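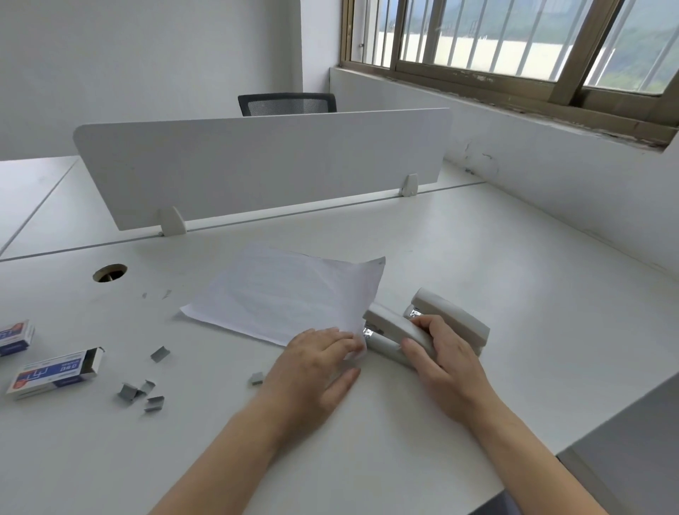

Office Administrator (part-time, 12-month contract)
Pasenent Tenants' Advice, Lalton

We have read a lot of job adverts while writing this one and believed very few of them. Most promise a fast-paced environment and a family feel. Ours is a small advice office above a chemist's, the pace depends on how many eviction notices have gone out that month, and you presumably have a family already.

The work is paper. We were told in 2019 that housing advice would be fully digital by now, and we bought a case system called Praltau on the strength of it. Praltau is fine for appointments. The county court still wants bundles, the landlords' agents still send letters, and many of our clients would like something they can hold. Last year we opened 361 case files and every one of them ended up in a cabinet.

You would be putting together hearing bundles, opening and logging the post, answering the phone between 10am and 2pm, and chasing people for documents they swear they have already sent. You would also order stationery, a job that has been done badly for years, mostly by me.

The post is 20 hours a week, spread over four days. Pay is £254 a week before tax. We know that is not generous. It comes from a grant that runs out at the end of the contract, and although the funder has made warm noises about renewing it, we have heard warm noises before. Please don't take the job on the assumption that it will become permanent.

What we need from you: clear written English, patience on the phone, and the habit of checking page numbers twice. A bundle can run to 400 pages, and a judge will notice if page 60 is missing. Some knowledge of housing law would help – we can teach you the rest. Urdu or Arabic would be useful. A degree makes no difference to us. Nor does a gap in your work history, and you needn't explain one.

What we don't need: a personal statement about passion. We have never found that it tells us who can file.

There are two flights of stairs and no lift. We have asked the landlord about this for six years. If that rules out the job for you but the work appeals, get in touch anyway, as some of the phone and case-logging work can be done from home and we would sooner talk it through.

To apply, send a CV and one page telling us about a time you sorted out a mess of records, to Naveen Dwivedi, Pasenent, second floor, Abdel Hamid House, Lalton. Email is accepted too. Interviews will be held in January and include a short filing exercise, for which you will be paid an hour's wage whether or not we hire you. Everyone who applies gets a reply.

Jitendra Kashyap
Office Manager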